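Community > Robotics & Automation > Visits and Open Days

3 min read

Taking my club to a robotics open day, what should we expect?

Turance

I help run an after-school science club and we've been invited to an open day at Curnach in April. They said there'd be a hands-on demo with handheld grippers, and I'm a bit lost on what that means for a bunch of twelve-year-olds. Is it something they can try, or do they stand and watch? Also, how long does one turn take? I have 8 kids and 60 minutes, and that includes the safety talk. Thanks in advance!

Aqeel Qureshi

Oh, you'll have fun! I went to the one at Larance (different place, same sort of setup) and the gripper table was the best part of the day. You hold one in each hand and do lab chores with them, so you're working with two jaws instead of your fingers. Way harder than it looks, and I say that as someone who builds model trains.

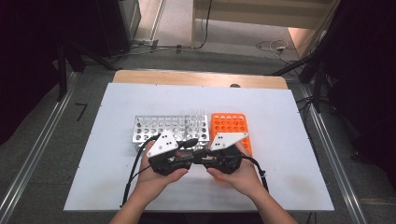
Both grippers at the test tube racks, silver on the left and orange on the right.

My advice is to call ahead and ask if they'll let kids hold them, as our host was happy to but only one person at a time. My turn was maybe five minutes and I could've stayed all afternoon. The grippers have cables, so tell everybody to keep their elbows in and not wander off while holding one. And ask about the white plates with the black dots on top! I forgot to and it still bugs me.

Siddiqui

depends on the place. ours was watch only, we stood behind a rope. bring snacks

Turance

Thank you both! I emailed them and they're fine with the kids having a go, in pairs, one gripper each. Will bring snacks.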